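Pumar seeks teleoperators, remote, paid per session

Tipoki is a set of simulated tabletop demonstrations used to train a manipulation policy. The current task has one arm, one mesh cup and one marker. Each operator records 30 episodes per session.
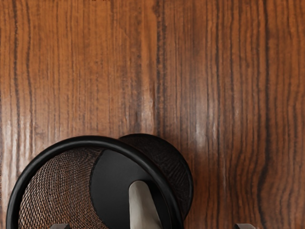

Applicants need a wired connection and a two-hour block on weekdays. Prior robot experience is optional. The training module, Harkeo, must be passed before paid work starts.
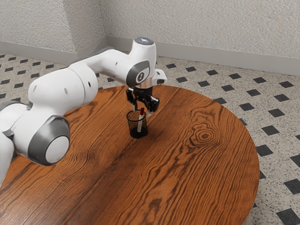

Loltutlow, an operator since January, writes that the approach takes the most practice and that slow, steady motion gets fewer episodes rejected.

Rejected episodes may be re-recorded once. The target for this round is 725 accepted episodes.

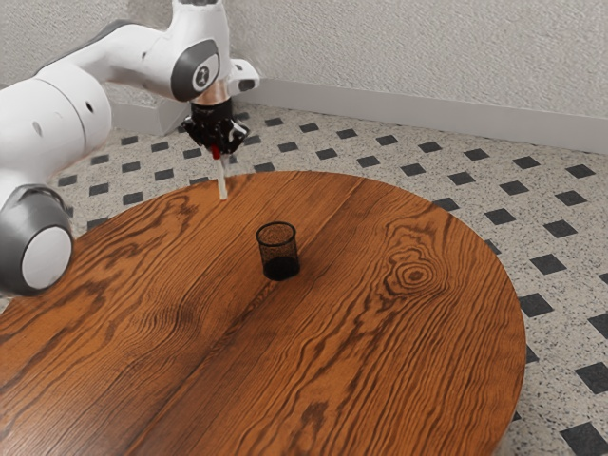
Apply through the Pumar jobs page by Feb 17, 2025.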